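From: Koen Michiels
To: workcell-users
Subject: Re: [workcell-users] Vullulley starter kit, anyone tried it?
Time: 16:20

Madalena Meireles wrote:
> Ristex have quoted us for the Vullulley kit. The rep says you lay the
> baseplate down any old how, the markers do the rest, and you are
> placing bricks within 20 minutes. Before I put it to Jelle, is any
> of that true?

Some of it. We have had one on loan from Bristis since June and I'm less taken with it than Jozef is.

The markers are the good bit. One on each corner of the plate, and you can set the thing down at an angle without measuring anything.

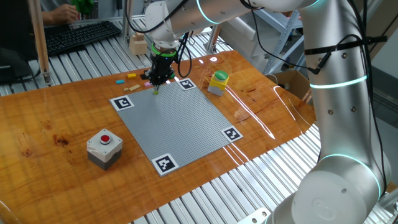
Gripper over the plate, green brick under the fingers, spare pieces on the wood.

As for the 20 minutes, that must be for someone who has done it before. It took Josefien and me 2 afternoons, most of it spent on a manual that describes a different menu from the one we got.

My other doubt is the table. Ours is varnished wood and it throws the ceiling lights straight back. The rep told me glare "isn't an issue". I asked for that in writing and am still waiting. If you get a demo, ask them to do it on your own bench under your own lights – not on the matt black one they bring along. 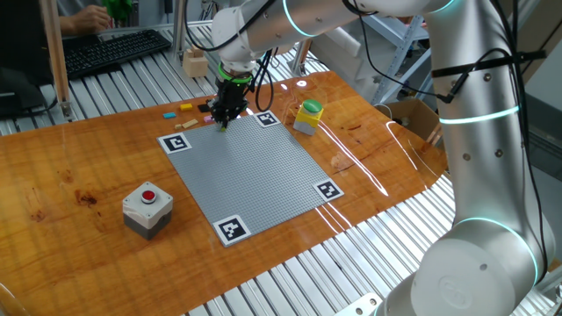
What I would ask Ristex

1. How many placements in a row, on a plate they haven't seen before? Our log has 138 attempts and I wouldn't show it to a customer.
2. Do the push-button boxes come with it? On the De Bruijn quote they were a separate line.
3. Who pays when the software licence runs out? I have had 4 different answers.
4. Does it cope with pieces lying loose beside the plate, long flat ones included, or only with bricks fed in a fixed spot?

If they dodge the first one I'd leave it. Jozef will tell you otherwise, he likes the lights.

Koen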